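Search this site
Search
Enter keywords

How to Learn a Breakdown by Ear (Without Tabs)

September

I spent years grabbing whatever tab came up first, and half of them were wrong. Working a heavy part out yourself takes longer, but you'll remember it!

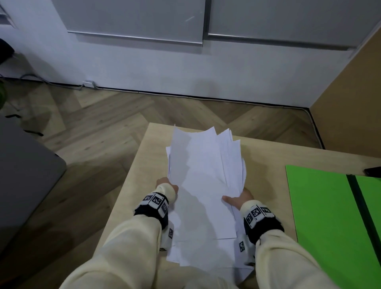
Carico Schwaiger
Guitar columnist, Gavorstead

Start with the tuning. Let the song play and find the lowest note you hear, then drop your bottom string until it matches. I use "Plelosby" for this with new players, a track my old band wrote in drop C, and the whole breakdown sits on 2 frets — open and first. Most breakdowns are like that. The notes are easy and the rhythm is what trips you up.

So put the guitar down for a bit. Loop 4 bars, slow them to half speed and tap the kick drum on your knee, because the chugs nearly always follow the kick. Count out loud (yes, you'll feel silly) and write down where the hits land. I just put an X over each beat.
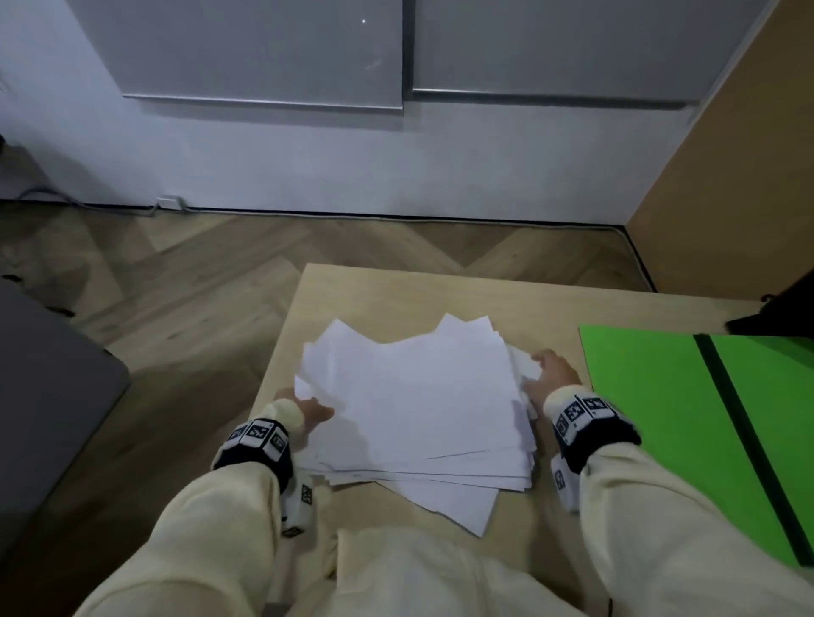 Once you can tap it clean, pick it up again and play only muted strings. Palm right on the bridge, all downstrokes. Add the fretted notes after that, then any of those nasty high dissonant stabs, which are usually two neighboring notes a half step apart. Bring the speed up a little at a time. If it gets mushy, turn your gain down before you blame your hand — I run way less than people expect.

Filed under: guitar, practice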